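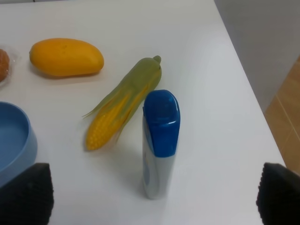
Pradlow Buying Club
Minutes of the December Members' Meeting

Held in the upstairs room at Workham Hall, 7:00 p.m.

Present: Isabelle Sawatzky (chair), Dwight Kowalchuk, Thérèse Chan, Ottmar Hamann, Zulmira Nogueira (minutes), and other members as signed in at the door.

1. Minutes of the last meeting

Approved with one correction. Item 4 said the Morin delivery would move to mornings. It should have said that Morin had been asked and had not yet replied. Dwight reported that they have now replied and will stay with afternoons until spring.

2. Membership and orders

Isabelle reported 191 member households, up from the fall. The last order round had 201 orders because a number of households now order twice in one round. The order form does not stop this. Ottmar said double orders make the packing sheets harder to read, as the same name shows up on two pages and the second box tends to get left behind on the shelf.

Thérèse asked whether households could add to an open order instead of starting a new one. Dwight said the form allows it but the link is at the bottom of the page and easy to miss. He will move it to the top and send a short note to members with the next reminder.

Members also asked for the closing time to be printed on the reminder. It is 9:00 p.m. and has not changed.

3. Suppliers

Dry goods. Hendari has raised its prices on rice and dried beans. Lentils and oats are the same as before. The new price list was passed around. Dwight had asked two other suppliers for quotes. One was higher and the other will not deliver to Pradlow. The meeting agreed to stay with Hendari and look again in the spring.

Bread. The bakery wants orders a day earlier over the holidays. Agreed. Isabelle will change the date on the form.

Eggs. Short again this month. Members who did not get eggs have had the money put back on their accounts. Zulmira asked that anyone who sees a wrong balance write to the accounts address and not stop people at pickup.

Fruit and vegetables. Morin will have citrus through the winter. Storage apples are still good but the range will get smaller. Ottmar asked for more cabbage and less kale. There was support for this and some disagreement. The order form will carry both and the quantities will follow what people order.

4. Complaints about fruit, and a rule for credits

This item took up most of the meeting.

Thérèse had gone through the complaints received since the fall. Most were about fruit. Some were for fruit that was plainly bad, such as oranges with mold at the bottom of a bag. Others were for marks on the skin or for fruit that was not ready to eat on the day. The club has paid credits on nearly all of them, but Morin only pays the club back for fruit that is spoiled. The difference comes out of the club's own funds.

Isabelle said she did not want members to feel they were being argued with over a piece of fruit. Dwight said he agreed, but that a credit with no rule behind it ends up depending on who opens the email.
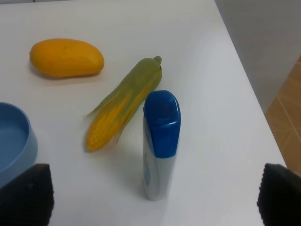

Thérèse proposed a written rule with two groups. Mold, rot, broken skin, and fruit crushed in packing would get a full credit. Color, shape, and surface marks would get no credit as long as the skin is whole. She wants the rule to cover the ordinary kind of marking that comes in on mangoes, such as a slightly mottled skin with a small darker spot near the top, like the one lying on its side on the white table. Under her wording, marks of that kind would not be a reason for a credit. Ottmar asked what happens if the fruit is brown inside once it is cut. Thérèse said that would count as rot and the member should send a photo of the cut fruit.

Fruit that is hard on pickup day was discussed separately. Several members said they plan meals for the week and need to know what will be ready. Others said they would sooner have it hard than soft. Dwight suggested a line on the form saying that mangoes, pears, and avocados may need several days at room temperature. Agreed.

There was a question about bananas. They will be treated the same way as other fruit. Green is not a fault.

Time limit for complaints. Thérèse had proposed the same evening. Members who pick up late and go on to work said this was too short. Changed to the end of the next day.

Vote: the rule was adopted as amended, with 13 against. Those against were asked for their reasons to be noted. The main one was that members pay ahead and do not choose their own fruit, so the club should be generous. Isabelle said the rule will be looked at again once it has been in use for 8 order rounds.

5. Pickup

The line at 5:30 p.m. is too long and blocks the side door. The hall has asked for the door to be kept clear. Ottmar proposed splitting pickup by last name, with A to K at 5:00 and L to Z at 5:45. Members with small children asked if they could come at either time. Agreed, as long as they let the desk know.

Bags and boxes. Please bring back the flat boxes. They should be dry and have the old labels pulled off. Egg cartons cannot be taken back at present.

Unclaimed boxes. At the moment these sit overnight and the cold items have to be thrown out. From the next round, anything not picked up by 7:30 p.m. will be given to the food shelf downstairs, without a credit. Members who are held up can phone the desk before then and the box will be kept.

6. Storage room

The second refrigerator is running but the door seal is worn. Dwight has found a replacement seal and will fit it before the next delivery. If that does not hold, he will bring prices for a used refrigerator to the next meeting.

The top shelves are to be kept for paper bags and labels only. Jars were found up there again.

7. Other business

Ottmar asked about bulk olive oil. Zulmira will ask Hendari for a price by the can.

A member offered a hanging scale. Accepted with thanks.

There will be no order round in the last week of the month. The form will show this.

Actions

Dwight: move the "add to order" link; send note to members; add ripening line to form; fit refrigerator seal.
Isabelle: change bread order date; confirm new pickup times with the hall.
Thérèse: write up the credit rule as amended and post it on the order page.
Ottmar: signs for the two pickup times; clear the top shelves.
Zulmira: olive oil price; circulate these minutes.

Meeting closed at 8:50 p.m. Next meeting in the same room, date to be sent with the order reminder.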